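Prusdale workshop pair build a robot arm, but is it any use?

Two members of the shared workshop in Prusdale have spent the winter building a robot arm which they say will one day pack small parcels for local traders. On Saturday they let visitors in to look.

Chak-lun Liao and Pornthip Kaewkla call the machine Navitz. It has cost them £1,314 so far, against a first guess of about half that, and four of its motors have already been replaced.

The claims are bold. Liao told visitors that the arm could be "earning its keep by October". Asked how many parcels it had packed without help, he said the pair had not kept a tally. Kaewkla was more careful, and said the grip still needed work on anything that was not a plain box.

No trader has signed up. One stallholder said she could fill a carton in less time than it took to switch the thing on.

The workshop is open to members every evening until 9pm, and the pair hope to show the arm again once the new wiring is in.

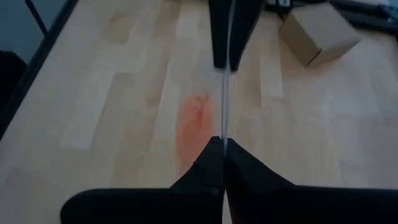 Pacheco wrote in the comments that thirteen hundred quid would buy a lot of parcel tape, and asked who pays when it drops somebody's teapot.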